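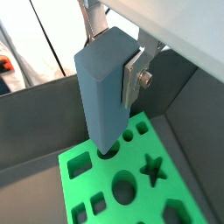
Cistau, 03/06/2019

Collecting examples with the Abugri arm: frequently asked questions

These answers are for people who run collection sessions for Zeko or use the recordings afterward. They cover the shape-sorter task only. The drawer and cable tasks have their own page.

What is the task?
The arm holds a block and puts it through the matching hole in a foam board. The board sits in a gray bin. A person steers the arm for every recording, and the learning system is trained on what the arm saw and how it moved.

Why a shape sorter?
The goal is easy to check and the last half inch is hard. A square block held over a round hole looks nearly right from some angles. The board has square, round, oval, star and hexagonal holes, so the system has to learn which opening to go to as well as how to get there.

How many examples do we have?
The current set has 1269 recordings. Of those, 226 are marked as failed or partly failed. The rest are marked as successful.

Why keep the failed ones?
They are used to train the part of the system that judges whether an attempt is going well. Do not delete a recording because the block jammed or dropped. Mark it and move on.

What counts as a success?
The block goes all the way through the board and the gripper is open and clear before the recording stops. A block left standing in the hole is a partial failure. So is a block that goes through only after being pushed down with the closed gripper.

Can I hover over the wrong hole and then correct?
Yes. Corrections are useful and we would like more of them. Move to the wrong hole, stop above it, then travel to the right one and finish. Use the "corrected" label. Keep these to 16 per session so they don't crowd out the direct attempts.

How should the block be held?
Grip it near the upper end, with the lower end free. For the long blue block, hang it upright and leave enough length below the finger to reach the hole before the finger reaches the foam. If the block swings or slips in the grip, finish the attempt and mark it "slip."

Does the board have to be in the same place every time?
No. Turn it or slide it in the bin between recordings. Earlier sets were made with the board square to the bin walls, and the trained system did poorly as soon as it was moved.

Do I need to clear the area outside the bin?
No. Ordinary background is fine, and so is a bright room. Keep hands out of the bin while recording. Shadows from the gripper on the board are also fine, as long as the edge of the target hole can still be made out in the wrist view.

How long is a session?
A session is 100 recordings. Take breaks whenever you like, but log out of the Bodent recorder first. If it is left running, the idle time is added to the last recording and has to be trimmed by hand.

The wrist view froze. What now?
Stop, discard that recording and restart the camera from the Bodent menu. Check the last two saved recordings before going on. A frozen view can go unnoticed when you are watching the arm directly.

The foam is getting worn. Should I replace the board?
Replace it when a block will sit in a hole it doesn't match. Light marks around the rims are all right. Write the board change in the session log, with the number of the first recording made on the new board.

Can I get a copy of the recordings?
Project partners can request the full set through the Zeko data desk. The September set will use the same labels and folder layout, so scripts written for this one should still work.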